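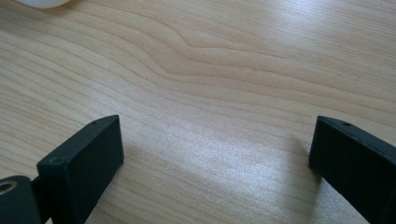 Words by Tamara Zakharchenko
Home & Table, December issue

My grandmother had one table for everything. On it she rolled dough, signed papers, cut cloth and, one winter, repaired a radio. When I moved to Pretport I had two rooms and no table, and for ten months I ate standing at the window. I did not think it was important. Then my mother came to visit, looked at the place where a table should be, and went quiet in a way I still remember.

Many people I know in this city live like this now. They eat on the sofa or in bed, with the plate balanced on one knee. The apartments are small, and a table takes space that could hold a desk or a bicycle. I wanted to understand what we lose, so I started to ask people where they had their dinner.

Huguette Lapointe has sold used furniture on Yurchenko Street for many years. She told me that young couples come in on Saturday, touch the tables with a flat hand, and leave with a lamp. "They think a table is for guests," she said. "They say, we have no guests. But they have no guests since they have no table!"

Her cheapest table that day was 245, and the dearest was 2,000, which she did not expect to sell. She let me sit at both. I must say that I preferred the cheap one. Somebody had written on it with a hard pen, and you could feel a few numbers under your fingers, perhaps a sum from school.

In Grolluver, the village where my husband grew up, 700 people live and almost every kitchen has a table against the wall. It is pulled out only for funerals and birthdays. My father-in-law told me that the pulling out is the real invitation — when you hear the legs on the floor, you know you will stay until night.

We bought the table with the numbers. It is too big for our kitchen, and to open the oven one of us has to stand up. My mother came again in spring and sat down before she took off her coat.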